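Countertop Display Covers: What We Stock and What We Think of Them

Most covers sold to cafés and bakeries promise to keep food fresh. We would take that with a pinch of salt. A cover keeps off flies, sleeves and sneezes. It does very little for a bun that was baked yesterday, and no supplier has yet shown us otherwise.

Trellel hinged cover, clear. Our usual seller. It lifts from the front and stays up by itself, or should do. The first batch we had in February would not, and we sent 28 of them back. The newer hinge is stiffer. Spare hinge knobs are kept in stock because people overtighten them.

Tesetti lift-off dome. Cheaper, and fine if you have somewhere to put the lid while you serve. Plenty of counters don't. The maker calls it scratch-proof. Ours scratched with a dry paper towel.

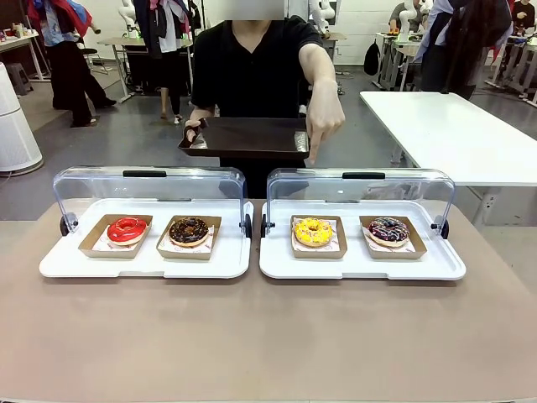

Can I put the covers in a dishwasher?

The makers say the top rack is fine, but we wouldn't. Heat clouds clear plastic sooner or later, and a cloudy cover puts customers off. Use warm water, a drop of washing-up liquid and a soft cloth. Keep glass spray well away from it.

Sizes: the Trellel comes 75 cm or 80 cm wide. Measure your counter twice, and leave room behind for the lid to swing. Returns for "didn't fit" are charged at cost.

Delivery: from our Jemport warehouse, weekdays only. Orders over £200 go free. Dhillon trade account holders pay at the end of the month as usual.

"Anti-fog" coating: offered as an extra by both makers. We tried it over a tray of warm pasties and it fogged. We will order it in if you insist, but it can't be returned.

Prices last checked Sat 14 April.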